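How to Oil a Small Wooden Tray

Wash the tray with warm water and a little dish soap, then let it dry overnight. Sand with the grain and wipe off the dust. Rub in a thin coat of mineral oil, getting into the corners with a cotton swab. Wait 30 minutes and buff with a clean rag. Apply three coats in all.

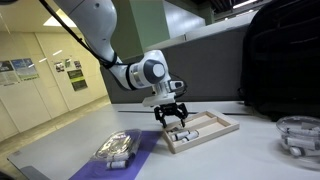 Kitchen & Table

Divided trays take longer because of the partition. Oil both sides of it before you do the floor of each compartment.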